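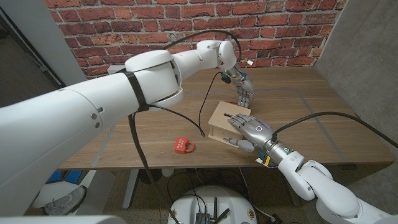 Puzzles & Boxes > Beginner Builds > Small wooden boxes
16 replies · 573 views · 4 shares · 3 min read

**jocelyn_q**
Hi everyone, Jocelyn Quiambao again, the one with the never-ending box projects! I'm making a little plywood box with a lid for my niece, who turns five soon and is crazy about anything she can lock and unlock. I have a chunky red plastic padlock from an old play set and I'd love to build the whole thing around it. My question is about the lid. Do I hinge it, or make it lift clean off? I've gone back and forth since May and my husband has stopped listening.

**plankton_dave**
Hinge it, no question. A loose lid ends up under the couch by the second afternoon, and then you have a very nice open cube. Small brass hinges, short screws, drill your holes first so the ply doesn't split.

**maribel.cabanatuan**
I'm going to disagree with Dave a little (sorry Dave). I grew up in Cabanatuan and my grandfather made us lift-off boxes, and half the fun was getting the lid to sit right again. Little hands learn a lot from that – and there's nothing to pinch a finger in.

**plankton_dave**
Fair, but how do you lock a lift-off lid? She has a padlock to think about.

**maribel.cabanatuan**
Ha, okay, you have me there. You could cut a slot in the lid and have a wooden tab come up through it, then hang the lock on the tab. Fussy, but I've done it with a coping saw and a lot of tea.

**oldglue**
Whatever you choose, round over the edges before you finish it. I like to leave pale ply pale, just a thin coat of clear wax, and let the red lock be the only color. Measure the shackle first, too. Toy ones are thicker than you'd think and a regular hasp may be too tight.

**jocelyn_q**
Oh, that's such a good point about the shackle, I hadn't measured a thing! I think I'm going with hinges and a homemade wooden hasp, but Maribel, I'm saving your tab idea for the next one. Wax it is. I'll post again when the glue is dry.

**plankton_dave**
Good choice :) I still say brass.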